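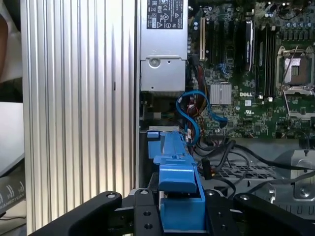
Aurora alert went off and there was nothing there. Is the Kp number useless?

Gatby
My phone app promised Kp 5 last night, so I stood in a field outside Panevar for two hours with a flask. I saw cloud, then stars, then a fox. The solar wind was 338 km/s when I gave up, if that means anything. Is the app making it up, or am I standing in the wrong field?

Huang
The field is fine. Kp is an average over three hours and over the whole planet, so a 5 tells you that the magnetic field got a decent shaking somewhere in that window. It may well have finished before you found your boots. Also check whether your app was showing a forecast or a measured value. Forecasts are mostly guesses about when something will arrive from the Sun, and being half a day out is normal.
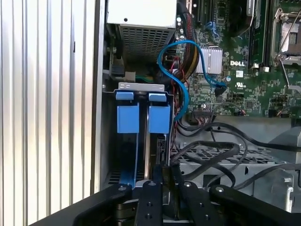 As for the wind, 338 is a gentle breeze. Look at Bz instead, the north-south part of the magnetic field carried along with it. You want it pointing south (a minus sign) and staying there for a good while. If it's positive, go to bed. A local magnetometer page is worth bookmarking too, as it shows what is happening over your own head.

Flunico
Get a different app. Mine has never been wrong but I only look at it in December

Gatby
Bz was plus something all evening, I've just looked. The fox could have told me.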